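Serving Trays and Table Mats: Your Questions

Last updated Tuesday, January 3, 2023

Do I really need a tray?
You have managed without one so far, and so did your grandmother, who had better balance. But if you carry a bowl to the table more than twice a day, a tray with a raised rim will earn its shelf space. Soup travels. The rim is there to meet it.

What size should I get?
Big enough for a bowl and whatever comes with it. The large Starno is 20 inches on the long side, which suits most people and very few dishwashers. Measure yours first. We have a drawer of return slips from customers who measured theirs second.

Where does the bowl go?
Wherever you like, once the tray is on the table. A bowl left of center leaves you a clear stretch for bread or a spoon. While walking, keep the weight in the middle.

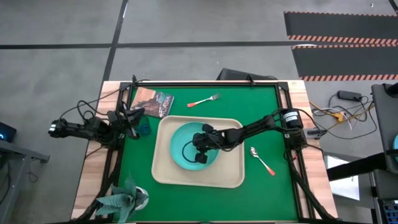

Gudeta wrote in to say that the middle is bad advice for anyone carrying one-handed, and that the bowl belongs over the wrist. We tried it at the Clurville store. Gudeta is right, and we have changed what we tell people at the counter.

And the cup?
Keep it off the tray if you can stand a second trip. Tall things tip first. A cup set straight on the mat is also easier to reach without putting your sleeve in your dinner.

Can I put the mat in the washing machine?
No. Wipe it with a damp cloth and dry it flat. People in Wellotdale keep asking us this in the hope of a new answer.

My mat curls at the corners. Is it defective?
It was rolled up for shipping and hasn't forgiven anyone. Put a book on each corner overnight. Cookbooks are good for this, especially the ones you don't cook from.

Do you ship for free?
On orders over $75. Larger orders go out in 9 days, and the mats usually turn up before the trays.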